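Stop buying fingers off the spec sheet. Seriously. We ran the Dralau pads against the Sallus ones for most of September, 200 grasps each, and the "weaker" set won. Soft ribs, cheap mount. Less force on paper, fewer drops.

Clutter is the test. Not a foam block on a clean bench. A desk with too much stuff on it, bottles, cups, packets. 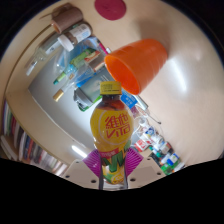
Ribbed pads on the hand-held gripper, which is how I'd compare any of them.

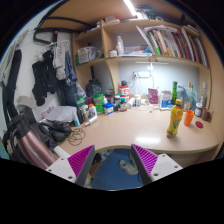
Alaoui disagrees: hand-held trials flatter the pads, a person corrects the wrist without noticing, and you only learn the truth once teh arm has to do it alone.

Fair. So run both. But hand first, its faster, and you throw out the bad pads before anyone books arm time.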